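The Case for a Small Table and Two Bowls

Most advice about eating and mixing things at work starts with the kitchen. Get a bigger counter, get a better sink, put up more shelves. I have worked in three offices that followed that advice, and in all of them the counter filled up within a month. The Hutbridge building had 46 inches of clear counter on the day we moved in. By March you could not set down a plate.

I think a small table does more good than a long counter. A small table holds one job. You bring what you need, do the job, and take everything away again. If you leave something on it, the next person sees it right away, and so do you. A counter lets a jar of old spoons sit against the wall for a year.

The same goes for bowls. Our shared cupboard once held 37 of them, mostly plastic, and I would have traded the lot for two decent ones. One should be heavy enough to stay where you put it. The other should be light enough to lift and tip with one hand. You can mix in either, rinse in either, and move things from one to the other. I bought a nested set from Brundino some years ago and gave most of it away. The sizes in between never got used.

I also prefer a bowl that is white inside. Color shows up against white. If a dressing is too thin or a tea is too weak, you can tell before you taste it. Shiny bowls are good for mixing and bad for judging, as all you see in them is the ceiling lights.

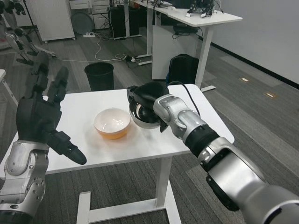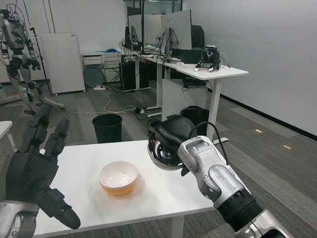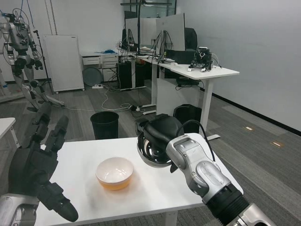 A white bowl with orange toward the bottom, and a shiny one tilted next to it, with a black wastebasket on the carpet past the table.

What about the carpet?

The usual complaint is that liquids belong in a kitchen, over a hard floor. I understand it. Striped gray carpet tiles are common in offices, and I have scrubbed soup out of them. But the spills I remember came from people walking down a hall with a full bowl. Pouring at a table is a short movement. Keep the two rims close, tip slowly, and stop before you think you need to. I would sooner see 200 milliliters poured in a carpeted room than carried to one.

A wastebasket within reach matters more than the floor does. Used paper towels go straight in, and the table is clear when you leave.

What I would spend money on

Not much. A plain white table with a wipeable top costs less than a section of counter, and you can move it when the room changes. I paid 90 dollars for mine. It wobbled until I put a folded card under one side, and I still have not fixed it properly. The top smudges easily. I wipe it with a damp cloth and then a dry one, and I skip the sprays.

I would not buy pouring gadgets. We had a Dotatell funnel stand that took longer to wash than both bowls together. It went to the free shelf and stayed there until spring. A bowl with a handle is fine if you like handles. Past that, I would leave the rest of the money in the budget and clear out the cupboard.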